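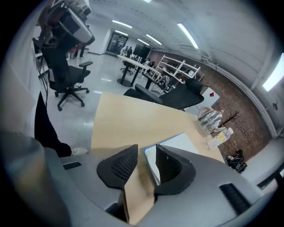
Kettle and water bottle on the wooden table, office chairs behind.

Search this community Search

Glass kettle on a shared office table

We keep a clear glass electric kettle on a wooden table in our workroom at Fleltberg. Colleagues sit and walk close by, and bags are often left on the floor beneath. Is this arrangement acceptable, and how should limescale be treated?
Meenakshi Bhardwaj

Tumelo Kekana
The table may be used, provided that the kettle stands well back from the edge and the cord does not hang down. A heat-resistant mat is advised on wood. Bags should be moved clear of the table legs. For limescale, mix 500 ml of white vinegar with 500 ml of water, bring to the boil, switch off and leave for 60 minutes. Rinse thoroughly.
2 comments

Lertchai Phromma
Citric acid smells less. Ours is done every March.

Sivaprasad Chacko
Please consult the maker's leaflet before using vinegar. Bottled water should also be kept away from the kettle base, as a spill may reach the contacts.
Share 6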